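Brevgate Household > Kitchen & Table > Tidying Up

Tips Recipes Laundry Letters Search

We use cookies to remember your colour settings. OK

Clearing the table after the snacks have been out

When the visitors have gone I always want to sit straight back down, and I dare say you do too. But a snack table is a small job if you take it in order, and I promise the kettle will wait!

Step 1. Gather the rubbish

Start with anything crumpled. Open each napkin a little before you bin it – people do love to tuck a wrapper inside, and my council (bless them) wants paper and plastic kept apart.
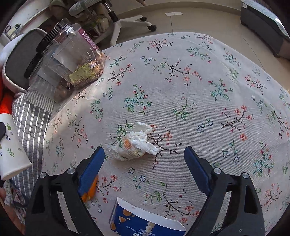

Step 2. See to the food

Stand the nut jar upright and check the lid is screwed down firmly. A biscuit box with a torn flap won't keep anything crisp, so tip what's left into a tin. Paper cups can go once you've emptied them in the sink.

Step 3. The cloth

Fold the edges to the middle so the crumbs stay put, carry it outside and give it a good shake. Mine is a flowery one and hides a multitude of sins, so I look it over by the window for tea spots and dab those with cool water before it goes in the wash.

Sheila Whitlock, February 2003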